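Notebook > Room and table > Clearing small rubbish

January 6, 2020
Entered by: room notes, Breltosska

Back after the break and straight into the clearing job, which I have been looking forward to more than is probably sensible. Small rubbish is my favourite kind! Big things are easy to sort and a bit dull, but soft light stuff - wrappers, tissue, paper towel - all behaves differently, and you only learn how by doing it again and again.

Session ran 90 minutes with 2 short breaks. Kept to the plan from the Promitz list: rubbish goes in the little bin, anything worn or washable stays out of it. Hair scrunchies are on the "stays" side. I moved them up the list today, as velvet and crumpled tissue lying against each other is a lovely sorting problem and I want more of it.

The plant and the flowers stay where they are on the quilted pad. They brighten up that corner no end with the yellow wall behind, and I'm very happy we kept them.

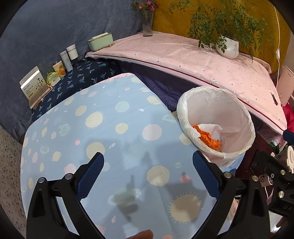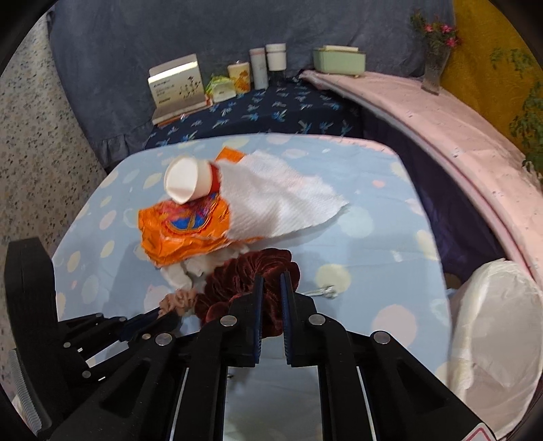 Bin with its liner folded over the rim (first), and the orange wrapper with cup, paper towel and scrunchies on the spotted cloth (second).

Notes while I remember:

Liner - fold the rim well down over the outside before starting. Drenton liners are thin but they sit nicely in a bin this size, and I'd like another roll of 38 before we run out.

Wrapper - glossy and springy. Press the air out first, then lift from the middle. Picking at a ragged edge just drags it along the cloth. Same goes for anything else lying on top of it, so take the cup away first and the wrapper after.

Paper towel - much nicer to handle than tissue. The embossing gives you something to get hold of. Tissue wants one firm pinch and no second thoughts.

Clear plastic strip - the hard one! On a patterned cloth the eye slides straight over it. Put it down as its own line on the sheet (line 9) so it gets checked at the end every time.

Still undecided about the cloths. I love the printed ones and would use them for everything, but Pappas sent a plain grey set and we ought to give it a fair go. Could do one week plain, one week printed, and compare the missed bits. Must be settled before May, when the room gets rearranged.

To do: wash the spotted cloth, order liners, find a second small bin.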